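Mabula Household Waste Sorting Study
Progress report, September 2023
Prepared by Nneka Nwachukwu for the Clultau fund

Collections continued on the Mirnar route for the whole period. The target of 1000 weighed bags was met, and 6 streets are now enrolled. Two streets in the lower part of the route joined late and have no baseline from February, so their results are reported separately in the annex.

Contamination of the dry stream remains the main difficulty – chiefly food residue and nappies. Bags above the 5 per cent limit were recorded and sent to residual treatment. The second set of scales, supplied by Bollico, drifted in damp weather and was recalibrated. Affected weights have been removed from the totals.

Plastic bottles are entered as a separate category, crushed or whole.
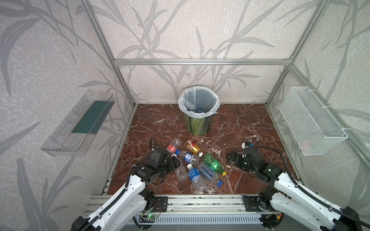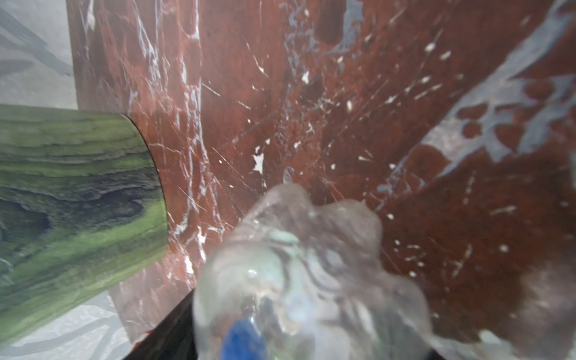

Lined bin; crushed clear bottle with blue cap.

Spending is within budget apart from fuel, where we request a transfer from the printing line. The leaflet for new households is with the translator. Remaining work consists of the second interview round and the cost model, both due before the final claim.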